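Siltside Jazz Orchestra
Minutes of the June players' meeting
Held in the back room at Fodell Hall, starting 7:15 p.m., after rehearsal

Chair: Corey Quinlan
Notes: Orhun Karaca
Present: all sections represented. Second trumpet and bass trombone sent apologies. The new baritone player sat in and was welcomed.

## 1. Minutes of the last meeting

Accepted with one correction. Under "Library," the missing chart was recorded as the second alto part. It was the second tenor part. The second alto part was in the folder the whole time and has been played from since.

## 2. Matters arising

**Music stand lights.** Corey has replaced the clips on the ones that wouldn't hold. Two are still unreliable and have been marked with tape. Players who prefer their own light should keep bringing it.

**Parking at Fodell.** The hall has confirmed that we can use the side lot on rehearsal nights. The front lot is for the dance school until 7 p.m. Drummer may still unload at the front door but has to move the car afterward.

**Thank-you card for the outgoing lead alto.** Signed and sent. A reply was read out. The lead alto has settled in, is playing with a quartet there, and asked for a copy of the ballad feature from the spring concert. Orhun to send it once the mix is done (see item 4).

## 3. Fall program

Corey passed around a draft set list. The first half is mostly swing charts we already know. The second half is the Zeledura suite, in full, with the revised third movement.

Discussion was mainly about the suite. The saxes feel the third movement is now playable at tempo. The trombones said the unison passage after the piano solo is still sitting too high to be comfortable that late in the evening, and asked whether it could be moved ahead of the intermission. Corey did not want to open with the suite but agreed that it could close the first half.

The guitarist asked for the solo section in the second movement to be left open, with the bandleader cueing the backgrounds. Piano preferred a fixed length. It was agreed to try it open for the next two rehearsals and decide after that.

There was a request for more vocal numbers. Our singer can do the fall date but has asked for one of the keys to come down a whole step. The chart would have to be redone for the full band. The lead trombone offered to write out the new parts and will bring them in when ready.

Agreed:

- The suite closes the first half.
- Two vocal numbers after the intermission, with a third held as an encore.
- The up-tempo blues moves to the opening spot. Solo order to be called on the night.
- Corey to send out a revised set list.

## 4. Spring concert recording

Orhun has listened to all of the recording. The brass and drums came out well. The piano is low in the first three numbers, and there is a hum on the bass channel that goes away after the intermission, when the cable was changed. Most of the hum can be filtered out.

Three views were put forward on what to do with it. Some players would like a proper release. Others thought that it should be kept as a private record of the night and that we should spend the money on studio time for Zeledura. The rhythm section would be happy with either, provided that the first number is left out.

Orhun explained that a release would need licenses for everything except the suite and the two originals. He has looked into how that is done and it is mostly a matter of forms and fees, but it has to be settled before anything is pressed or put up for download.

Agreed: Orhun to finish the mix for players only. The ballad feature and the two originals may go on the website. The question of a studio session comes back at the next meeting with a cost.

The trumpets asked to hear the fourth number before it is shared, even among players. Orhun will bring it on a laptop.

## 5. Piano

The upright at Fodell is drifting again and has a sticking key above middle C. The hall says it will be tuned before the fall, with no month given. Cieślak has quoted for hire of a small grand for the concert, including delivery, one tuning on the day, and collection the next morning.

The pianist strongly supports this. The drummer asked where it would go, as the stage was already tight in the spring with the fourth trombone half behind the curtain. Corey will mark out the footprint in tape at the next rehearsal, with the saxes seated as they would be for the concert. If it doesn't fit, the electric piano will be used and the money will stay in the account.

Cieślak needs an answer by the end of the month.

## 6. Website and newsletter

The website has been moved to the new host. The old address still forwards. Player biographies are out of date: three people listed have left and the baritone chair is blank. Everyone is asked to send Orhun a short paragraph covering what they play, who they studied with if they care to say, and other groups they work with. Please keep it brief. Long lists of famous names shared on a bill will be trimmed.

The trumpet section bio may stay as one paragraph for all of them, as they asked.

The newsletter will go out once before the fall concert and once after. The list has grown since the spring and Orhun has removed the addresses that bounced.

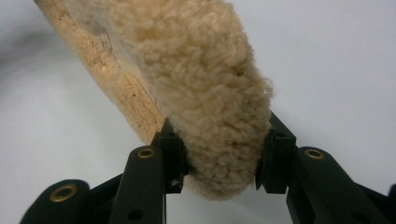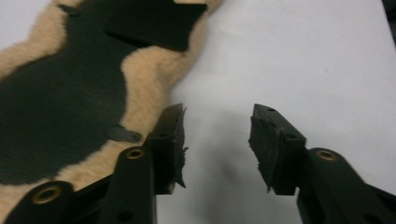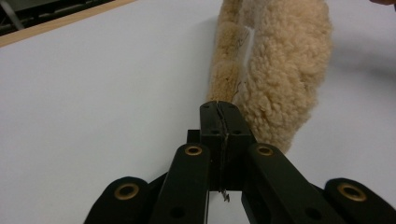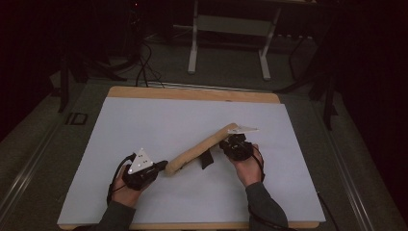
## 7. Money

Corey gave the figures. The account stands at $2000 after the hall deposit. Of this, $1000 is already set aside for the fall concert and should not be counted on for anything else.

Player dues stay at $30 for the season. Students still pay nothing. A few people haven't paid yet and will be reminded privately.

Ticket price for the fall was discussed at some length. It has been $8 for several seasons. One suggestion was to raise it and put the difference toward the Cieślak hire. The saxes were against this on the grounds that a good part of the audience comes as families. Left as it is. A donation box will be put out by the door as before, and this time there will be a sign on it saying what the money is for.

## 8. School visit

The middle school band director has invited us again. It would be a small group and not the full orchestra: rhythm section plus up to four horns. The plan is to play a short set, take one simple tune apart so the students can hear what each player does, and then have them play it with us.

Last time the talking went on too long and there wasn't enough playing. The bassist, who led it, agreed. The tune should be something in B flat with an easy riff. The director will send over the parts the students are working from so that we're not handing them anything new.

Names to the bassist. Trumpet one, lead tenor and the guitarist put theirs in at the meeting.

## 9. Library

The folders have been checked against the index. These parts are missing and may be at home with someone:

- Guitar, "Zeledura" second movement (old version; needed for comparison)
- Fourth trumpet, both holiday medleys
- Drums, the shuffle in F

Please look through bags and piano benches. Parts marked in pen should be handed back for recopying. Pencil only from now on, including the trombones.

The baritone player asked for a clean copy of the suite, as the present one has a coffee stain over most of the coda. Orhun will print it.

## 10. Any other business

The drummer would like the sectional for rhythm players moved half an hour earlier. Agreed if the hall is open.

Somebody has left a black straight mute and a cup mute in the hall kitchen. They are in the cupboard with the cables. Claim them at the next rehearsal or they go into the spares box.

Corey has been asked whether we would play for a private anniversary dance. The date clashes with the first rehearsal after the break. Declined, but a quintet from the band may take it independently, and anyone interested should speak to Corey directly.

## Actions

- Corey: revised set list; tape out the piano position; answer Cieślak.
- Orhun: finish spring mix; cost for studio session; update biographies; print baritone part.
- Lead trombone: new parts for the vocal chart.
- Bassist: school visit lineup and tune.
- All: bios to Orhun, missing parts to the library box.

Meeting closed at 8:40 p.m. Next meeting after the first full run-through of the fall program, in the same room.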